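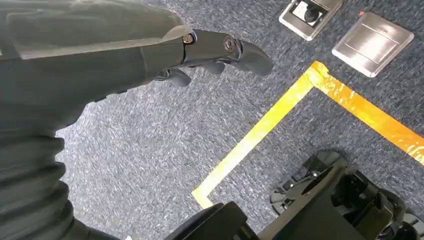 **Floor marking for shared robot areas** is the practice of putting tape, painted lines and posts on a floor so that people and machines both know where they're meant to be. I've been keeping this article on the Trolto wiki for a while now, and it covers what we do with arms and mobile bases in ordinary offices (carpet, desks, power outlets in the floor, the lot). Factory cells are a different animal and have their own page.

## Colours

Yellow is for parking and placement. A yellow corner says "something lives here", whether that's a base, a stand or a trolley, and you only need the corners. Red is a boundary. Our guide, the Nolirier Floor Code, asks for a red line wherever the working area meets a walkway, and I'm pretty stubborn about that one! Please don't use red for anything else, even if it's the only roll left in the cupboard.

The first version of the Code allowed blue for charging spots as well. That was dropped one January after the Gutach office laid new blue carpet and the marks vanished into it.

## Tape on carpet

Carpet is a pain. Tape lifts at the ends, wrinkles when wheels turn on it, and leaves a gummy ghost behind if you wait too long. Press it down with a roller, cut the corners square, and keep it off any floor plates so the electrician can still get at them. Gutach logged 1,189 metres of replacement tape before somebody thought to buy the carpet-rated kind.

## Sitting within reach

Plenty of our tasks have a person at the same desk as the arm, and the Code treats the desktop as shared space.

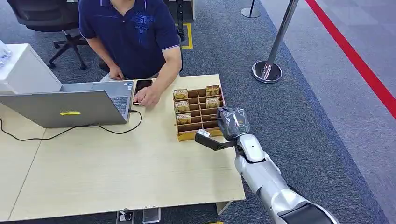
*Desk work with the arm coming in from one corner and a person seated behind the laptop.*

The rules for this are short:

- Agree on who has which part of the desk before the arm is enabled.
- Keep small goods in a divided tray, toward the arm's side.
- Run cables away from the arm's path.
- Stay seated while the arm is over the desk, and call out before you reach across.

Kļaviņa, our sister site, adds a pause of 2 seconds before every grasp. I found it maddening at first and now I'd miss it.
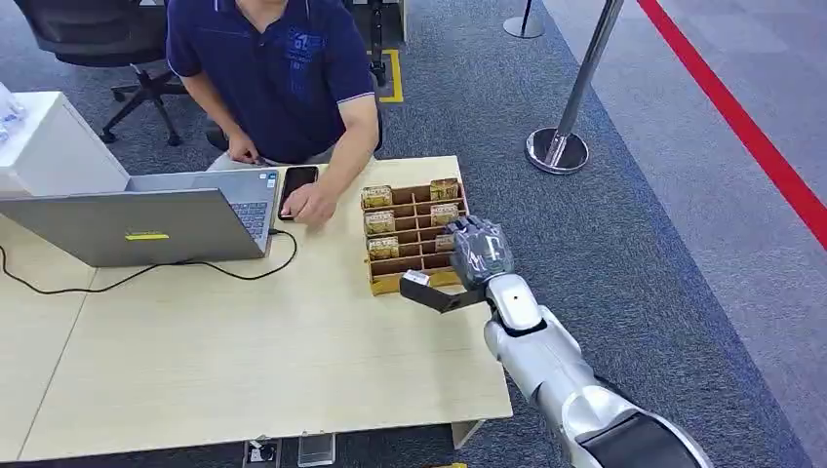 Speed is the other half of it. With a person seated, Kļaviņa runs at its lowest setting all day, and I reckon everyone should, even for a quick demo when visitors are waiting behind the posts.

## Checks

Lines get a look-over every 8 weeks, plus whenever furniture moves. Write down which corners were re-taped and who did it. Older check sheets are in the Trolto archive, filed under floor, not safety.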